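Equipment > Data Capture > Head-Mounted Units

Drallena Head Capture Unit

The Drallena unit records demonstrations of household and hospitality tasks for use in training robot learning systems. It is supplied by Zavedus and is intended for sites where work is done in small rooms – bathrooms, pantries, service corridors.

Each set contains 2 cameras, a headband and a charging dock. Recordings are split into episodes of up to 20 minutes and stored with the task label chosen by the operator. Sets are shipped from Kodemville in lots of 100.

Washroom tasks are covered in the standard task list, revised 2025-04-24 by Rogério Toledo. The list includes wiping counters, setting out cups and folding towels. Orders and training requests should be addressed to Ronaldo Seixas.

Filed under: Demonstration Recording, Hospitality Tasks

This site uses cookies to remember your preferences. Accept | Settings

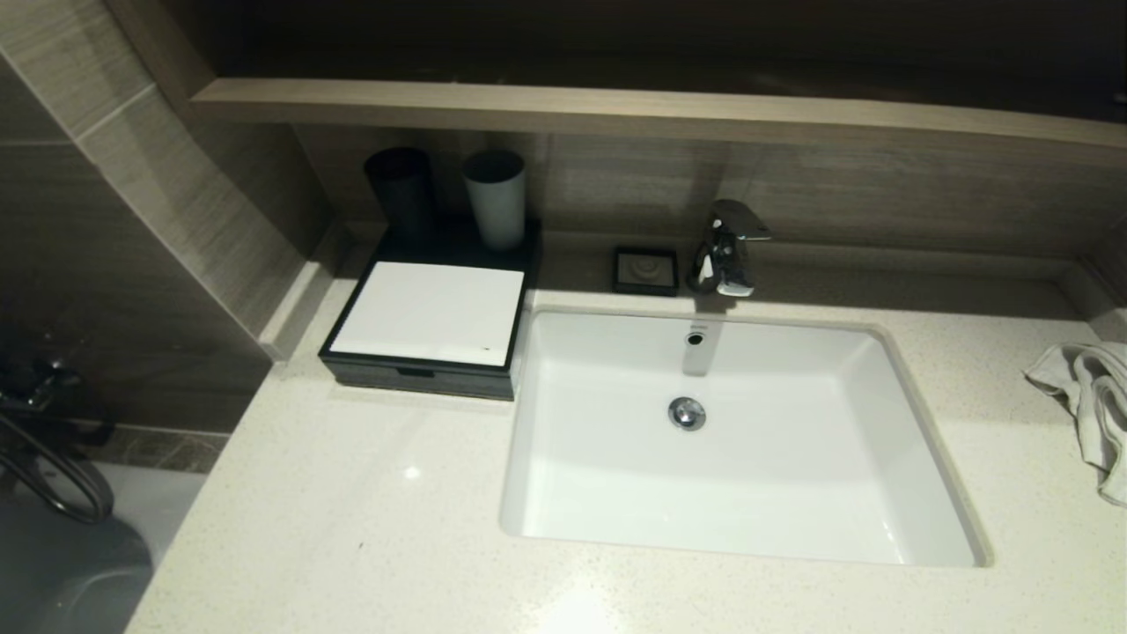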